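About Stirkura

Hello! I'm Felicja Ostrowski and Stirkura is my shop, which makes me the owner, the buyer, the person who answers your emails and (on a Monday, when we're shut) the one up a ladder dusting the top shelves. We sell plain, useful things for the table: bowls, plates, spoons, chopsticks and an awful lot of trays.

The trays came first. My gran ate almost every supper of her life off one, in her chair by the window, and I grew up thinking a tray was simply what dinner came on. When I moved into my first flat I had room for a table or a sofa and picked the sofa, so off I went to buy a tray, and everything I found was either flimsy or covered in somebody's idea of a funny slogan. I moaned about it to friends for ages. Eventually one of them told me to do something or change the subject.

So I took a stall at Ukport market with 30 trays and a folding chair. I sold four on the first day, one of them to my cousin! But people kept coming back to ask whether I had a bowl that would sit nicely on the thing, and could they get a spoon to go with it, and after a couple of years of loading and unloading the car in the rain I signed the lease on the shop. We're still in the same place, up the steps next to the bakery, and we now keep over 100 different pieces on the shelves.

What we sell most of is a supper for one. I love these. You choose a tray, then a bowl and a plate, then whatever you like to eat with, and we try it all out together on the counter before you pay. It does take a while, because things look different once they're next to each other, and people who swore they wanted everything matching often go home with a bowl from one range and a plate from another (I'm the same, my own cupboard is a right old mixture).

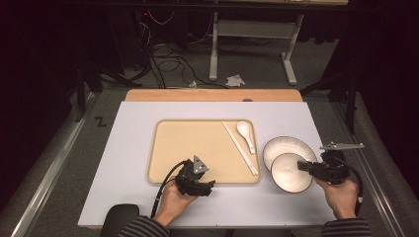
A wooden tray: chopsticks and spoon on it, with the bowl and ribbed dish to the side.

If you'd like to know how I do it, I put the chopsticks and spoon down towards the right and leave the left clear until I've settled on the dishes. A raised edge is a must for me, having once carried soup up a flight of stairs on a tray without one. I also like white dishes on pale wood, though you're very welcome to disagree and plenty of our regulars do.

We have two ranges of our own. Wada is the everyday one, simple shapes that stack well and don't mind being used three times a day. Putari is a bit dressier, with more pattern to it, and it's what I get asked for when there's a wedding coming up. You can buy single pieces from both, so if you break a bowl you only need to replace the bowl. Bring the surviving one in with you if you're not sure of the size, it's much easier than guessing.

A few practical bits. We open at ten and close at half past five, Tuesday to Saturday. Orders over £50 go out with free postage, and everything is wrapped by hand in paper, so please do rummage through it properly before it goes in the recycling, as spoons are very good at hiding. Once a year, in May, we have a seconds sale with wobbly glazes and odd ones out, and I'd come early for that one, there's usually a queue down the steps by nine.

If you're passing, pop in and say hello. There's a stool by the till and you don't have to buy anything to sit on it.

Felicja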